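코팅팬 예열 온도와 유리 뚜껑 사용 관련 질문

작성자: 무쇠반팬반
2024년 12월 2일

인덕션으로 바꾼 뒤로 흰색 세라믹 코팅팬의 논스틱 성능이 눈에 띄게 떨어졌습니다.

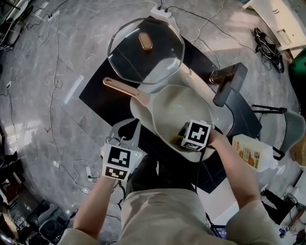 가스레인지에서는 중불로 3분 예열하고 기름을 둘렀습니다. 인덕션에서도 같은 시간을 적용했는데 계란이 중앙부에만 붙습니다. 바닥 가장자리는 멀쩡합니다. 적외선 온도계로 측정하니 중앙부가 314도까지 올라갔습니다. 기름은 카놀라유입니다.

궁금한 점은 두 가지입니다.
1) 이 온도에 반복 노출된 코팅은 복구가 되는지
2) 예열할 때 뚜껑을 덮으면 바닥 온도 편차가 줄어드는지

----------

badier_kr
1) 안 됩니다. 눌어붙은 기름막은 제거할 수 있어도 코팅 표면 자체가 상한 부분은 그대로입니다. 일단 베이킹소다 푼 물을 넣고 약불로 데운 다음 식혀서 부드러운 스펀지로 닦아 보세요. 그래도 물방울이 퍼지면 코팅 문제로 보시면 됩니다.
2) 빈 팬에 뚜껑 덮고 예열하는 건 권하지 않습니다. 바닥 편차는 코일 지름과 바닥 두께에서 나옵니다.

----------

웨스토프
314도는 믿기 어렵습니다. 적외선 온도계 방사율을 몇으로 놓고 재셨나요? 코팅면과 스테인리스 면은 설정이 달라야 합니다. 광택 있는 금속면을 기본값으로 재면 보통 실제보다 낮게 나오고, 주변 열이 반사되면 값이 튀기도 합니다.

----------

무쇠반팬반
방사율은 0.95 고정형입니다. 조정 기능이 없는 모델이고, 팬 안쪽 코팅면을 쟀습니다.

----------

웨스토프
코팅면이면 0.95에서 크게 벗어나지 않습니다. 그러면 과열이 맞겠네요. 앞의 의심은 철회합니다.

----------

Shazia Soomro
뚜껑에 대해서는 badier_kr 님과 의견이 조금 다릅니다. 빈 팬이면 말씀대로지만, 물이나 재료가 들어간 상태에서는 뚜껑이 윗면 열손실을 줄여서 같은 온도를 더 낮은 출력으로 유지할 수 있습니다. 출력이 낮아지면 중앙부 과열도 줄어듭니다. 저는 만두 구울 때 물 붓고 바로 덮은 다음 출력을 2단 내립니다.

----------

badier_kr
질문은 예열이었습니다. 수분이 있는 조리는 애초에 바닥 온도가 물의 끓는점 부근에 묶이니 비교 조건이 다릅니다.

----------

Shazia Soomro
물이 다 날아간 뒤가 문제입니다. 그 시점에 고출력이면 다시 급상승합니다. 조건이 다르다는 점은 동의합니다.

----------

코일수집가
인덕션 출력 단수는 제조사마다 기준이 다릅니다. 5단이 중불이라는 보장이 없습니다. 저가형은 저출력 구간을 연속 제어하지 않고 켜짐/꺼짐 반복으로 처리하는데, 켜진 동안에는 높은 출력이 들어갑니다. 얇은 알루미늄 팬은 이 변동이 표면 온도에 그대로 나타납니다. 전력 측정기를 물려 보면 바로 확인됩니다.

----------

무쇠반팬반
측정기 연결해 봤습니다. 3단에서 켜짐/꺼짐이 반복되고 5단부터 연속입니다. 5단으로 예열 시간을 41초로 줄였더니 중앙부가 180도 선에서 멈췄습니다. 베이킹소다 세척은 한 번 했고, 중앙부에서는 여전히 물방울이 퍼집니다.

----------

웨스토프
그럼 그 팬은 계란용으로는 끝입니다. 볶음용으로 돌리고, 새로 살 때는 바닥판 지름이 코일 지름과 맞는지부터 확인하세요. 표기된 팬 지름은 윗지름이라 바닥은 따로 재야 합니다.

----------

badier_kr
바닥 두께도 같이 보세요. 제품 무게만 비교해도 어느 정도 가늠됩니다.

----------

무쇠반팬반
지금 쓰는 코일 지름부터 재 보겠습니다. 답변 감사합니다.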